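ok so a few of you asked how it's going at work now that the folding robots are in, and I keep typing half a reply and deleting it, so here's the whole thing in one go. Thread, sorry, it's a long one

For anyone new: I work the clean side at Santoso. We wash for gyms, a couple of hotels and two summer camps, so it's shirts, shirts, shirts, then towels, then more shirts. I've been folding there long enough that I do it in my sleep (my husband can confirm, I pat the blanket down)

The robot setup is called Lelluvico. It went in at the far end of the folding room in June and we all stood there on our break with our coffees watching it like it was the World Cup

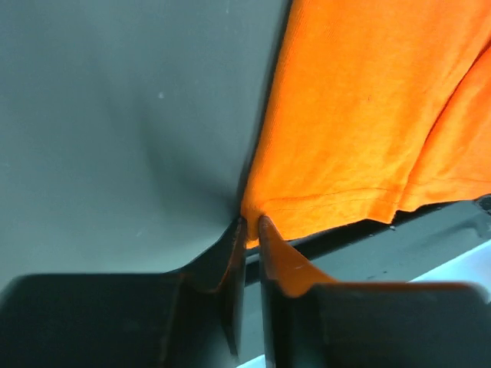 What I did not expect is how much of my day is now about hems. A person folding a shirt just kind of grabs it, you don't think. The robot thinks, or whatever it does instead. It goes for one little spot, like that corner of the orange hem pinched between the two fingertips, and everything after that depends on it having gotten the right spot. So now I notice hems! I was at my nephew's birthday looking at people's hems!!

My actual job title changed too. I was "finisher" and now I'm "cell attendant," which sounds like I work in a prison. The pay went up a little. Not a lot. Enough that I noticed, and enough that I stopped complaining about the title after week two

What a cell attendant does: I sort what goes in, I pull out anything it shouldn't be handling (zippers, wet stuff, the camp shirts with the iron-on letters that stick to each other), I check what comes out, and I redo the ones I wouldn't put my name on. There's a lot of standing and looking. My shoulders feel amazing. My feet, not so much

Speed, because everybody asks. The number on the whiteboard the day I started writing this was 600 shirts for the shift, robot and people together. I am still faster than it on a plain tee and I will be telling my grandchildren that. But it's the same at the end of the shift as at the start, and I am very much not
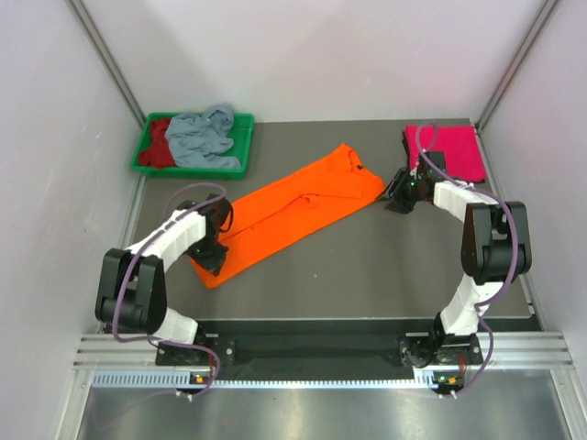 The part I'm less cheerful about is the quiet. Folding used to be four of us along one long table and you could talk the entire day, you knew whose kid had a fever and who was mad at whose sister. Now I'm at one end, Moataz Shawky is at the other end on towels, and the other two moved over to the Amstead building to do pressing. Nobody got let go and I want to be fair about that. But I miss the table

Moataz and I have a system where we yell across. It's mostly sports. He also thinks I talk to the robots and he's right, I say "come on, baby" when a sleeve gets away from them

Stuff I'd tell you if your place is getting something like this:

ask who is going to be trained, by name, before it arrives. We had a meeting where they said "the team" would be trained and then it was me and one guy from maintenance for an afternoon

ask what happens to the count. Ours used to be per person and now it's for the room, and it took weeks of asking to get anyone to say so out loud

and ask for a stool. I asked. I got the stool! Best thing to come out of this whole project

Somebody in my replies said "enjoy it while it lasts, you're training your replacement." Maybe! I think about that on the bus. I also think about the lady who trained me, whose wrists were so bad by the end she couldn't open a jar. I don't have a neat answer for how those two things fit together and I'm kind of suspicious of people who do

They're talking about Clorano next, which is the bagging and labeling side, and I've already asked to be in the room when they pick where it goes. My supervisor said she'd see. I'm going to keep asking until she's sick of me

anyway my break's over. Replies are open, be nice, and yes I will answer the one about fitted sheets (no, it can't. neither can you)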